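**Siregar Street laundry room to reopen in August with longer hours**

The shared laundry room at the Clillovitz apartments on Siregar Street will reopen in August, after being closed for 14 weeks while the floor drains were replaced. Tenants in both buildings were told in a letter slipped under their doors.

The room will open at 6 a.m. and close at 11 p.m., three hours later than before. A wash will cost the same as it did in the spring. Payment will be by card or by the old brass tokens, which the building office will keep selling until its supply runs out.

Natalie Lambert, who manages the property for Bruvis, said the drains had been backing up since last winter and that patching them had stopped making sense. The work cost $3,743 more than planned after the contractor found a cracked pipe under the folding tables. Lambert said the extra money came out of the repair fund and would not be added to rents.

"We had water under the door twice in one month," she said. "People were carrying wet sheets up the stairs. I don't blame anybody for being fed up."
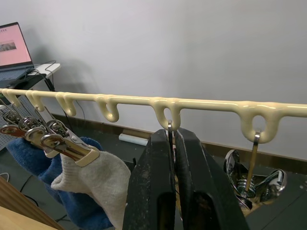

Residents have been using the coin laundry on Ferero Avenue, a 14-minute walk, or washing by hand and drying clothes in their apartments. Marthinus Maluleke, a bus mechanic who lives on the third floor of the north building, said he put up a line in his bathroom and another across the kitchen.

"Work pants take two days to dry in there," Maluleke said. "Socks are fine. I got used to it, but my daughter has had enough of walking into towels."

Maluleke was one of the tenants who asked for later closing. He gets home after 8 p.m. most evenings, when the old room was already locked. A sign-up sheet for evening loads will hang beside the door for the first month, and Lambert said she will look at it before deciding whether the hours stay.

Two dryers that had been out of order since before the closure have been removed. One replacement is on order, and the other space will be used for a drying rack and a sink for hand washing. The vending machine for soap is not coming back. Lambert said it jammed too often and the office will sell single packets at the front desk instead.

Tenants who left baskets or clothing in the room when it closed can pick them up at the office between 9 a.m. and noon. Anything not claimed by the end of August will be donated. The bike storage area next door stays open during the last of the work, but the hallway light there will be off for part of the day while new wiring goes in.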